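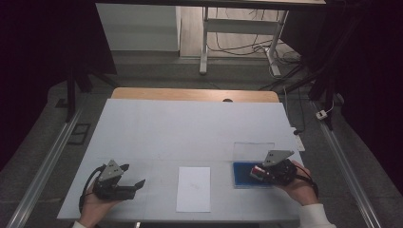
Okay friends, a longer thread tonight, since a few of you asked what I do all day now that I've left the lab in Illstead and moved over to Brolla. Short version: I hold two grippers and move small things around a table, over and over, so a model can learn from it. Long version follows, get a drink!

The project is called Galli. We collect demonstrations for two-handed tabletop tasks, with a person doing the task directly through a pair of handheld grippers. You squeeze, the jaws close, and everything gets logged while you work. One take is one example, and then you put everything back and do another one.

We hit 441 good takes this morning. I'm so proud of that number and I know it will sound tiny to anybody who trains on web text. But every one of those is somebody standing at a table picking something up and setting it down properly, and I was there for most of them, so please let me have this.

The thing I was slowest to learn is how much your own hands know. With bare fingers I'd pick up a little part, roll it around, and nudge it straight without thinking. With two jaws you get one grab, and if the angle is bad you carry that bad angle all the way to the tray. My first week was basically me apologizing to a tray.

So we've gotten fussy about the start of each take. Both hands up, jaws open, a short pause, then go. The pause feels silly and I skipped it constantly back in March, and then I had to sit down and trim all those clips by hand. I don't skip it anymore (you're welcome, future me).

Cables, oh my goodness. Each gripper has one, and you learn a sort of dance where you let the slack fall away from the work before you reach. If you cross your arms halfway through, the take is probably toast. I now do the same thing with the vacuum cleaner at home and my family has noticed.

Somebody asked whether we throw out the bad takes. Some of them! If a cable snags or the logging hiccups, out it goes. But if I fumble a piece, set it down, and pick it up again cleanly, we keep that and tag it as a recovery. There are 14 of those so far and I'd love to have 100, but it's surprisingly hard to fumble on purpose. You can always tell it's acting.

The other thing we're doing more of is moving the start positions. For a while I was putting each piece back in the same comfortable spot, close to my right hand, because of course I was. The first model we trained on those takes was lovely at that one spot and hopeless a few inches over. Totally my doing. Now I shift things before every take, and the left hand gets more of the reaching too.

We trade off after 2 hours, which I fought at first because I felt fine. Then I looked back at my late-session takes next to my early ones and, well. Slower, wobblier, a lot of little corrections right before letting go. Your wrists get tired before the rest of you catches on. Take the break, stretch, eat the granola bar.

Next up is a second table at our Urkville office, with different people doing the same tasks. I can't wait for this part! Right now the model has mostly learned to move like me, and I have a funny habit of lifting too high before I go sideways. It would be nice for it to meet some other styles.

If you run a setup like this, I'd really love to hear how you label recoveries. Do you split them into their own clip or leave them inside the full take? We've been leaving them in and I keep going back and forth. Replies are open, and I'll answer in the morning after I've rested my wrists.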